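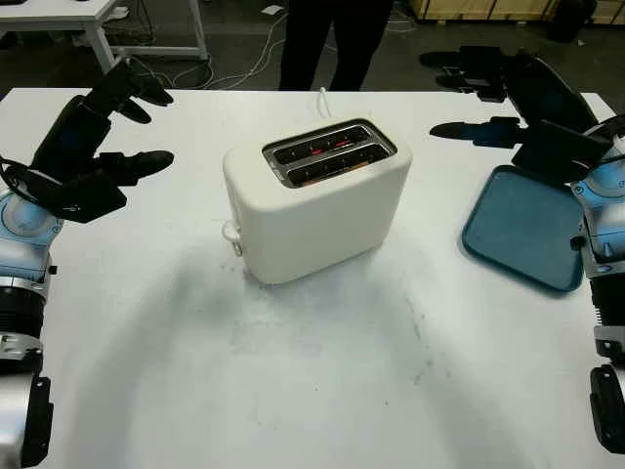 Stop putting everything in 16 ounce cans

Quick one, written between a double shift and a nap, so forgive the mess.

I want my six pack back. Twelve ounces, times six, in a cardboard carrier, at a price I don't have to think about. Went into my regular shop last week and counted the cooler doors that still had a proper six from a small brewery. One door. Everything else was four packs of tall cans, most of them hazy, most of them over seven percent.

Molora started it around here. I like Molora. I was drinking there when the taproom was 40 seats and a folding table, and the beer was worth waiting in line for. They sold tall cans out of the back because that was the canning line they could get. Fine. Made sense. Then the line out the door got longer, and every brewery in driving distance decided the can was the reason.

So now Rakier puts its pilsner in a 16. Their pilsner! It's a lovely beer, bready, a bit of bite, done in twenty minutes on a porch. By the last third of a tall can in July it's warm and flat and I'm drinking it out of duty. A pilsner wants to be small and cold and followed by another one.

I asked the bartender about it and got the usual answer. Customers expect it. Do they? Which ones? I bet plenty of us just buy whats on the shelf.

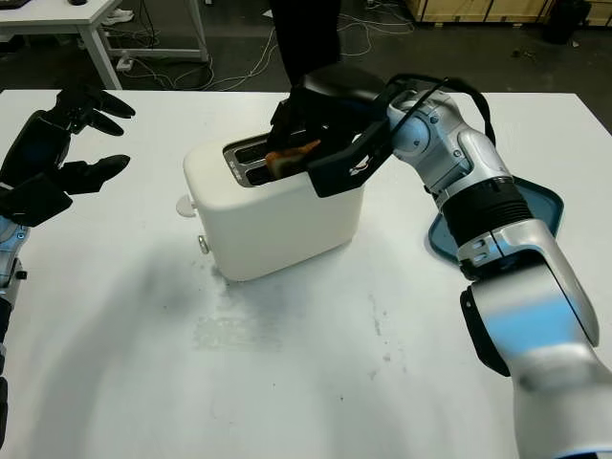

And then the money. A four pack of pints is 64 ounces. A six pack of twelves is 72. You get less beer and you pay more for it, and somehow the smaller box is the fancy one. I've paid 53 dollars for two four packs of a stout I didn't finish. My own fault, yes. But I'd have happily bought a single small bottle of that stout and split it with my sister, and the brewery would have had a fan instead of a guy complaining on the internet.

People who work in breweries will tell me about label costs and lid sizes and minimum orders. I believe all of it. I worked a packaging line for one summer and still hate the sound of a depalletizer. Changing can sizes is a pain, it eats a morning, somebody always finds the wrong lids. Still. Bisonen manages it. Bisonen is tiny, runs a brown ale and a pale in twelves all year and saves the talls for the big seasonal stuff. The brown ale is in my fridge right now. It's in my fridge most of the year, which is sort of my point.

Because what the tall can really killed was the regular beer. The one you don't look up. Nobody rates it, it has the same label it had in college, you grab it on the way to a cookout. When everything comes in fours, everything is an occasion, and I don't have that many occasions.
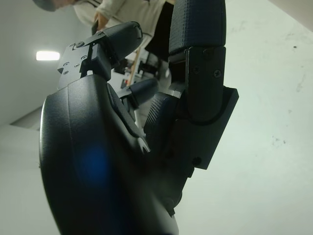 Uddin is the other one I'd point to. Draft only for years, then a small run of amber in twelves, plain label, name and style and thats it. Sold out at the shop by me, came back, sold out again. No wax. No marshmallow.

Do I think the tall can should go away? No. Double IPA, sure, go ahead, pour it in two glasses. Give me one lager and one brown or amber in a normal can, all year, in a carrier with a handle. I'll buy it every two weeks till I'm old.

Ok, nap.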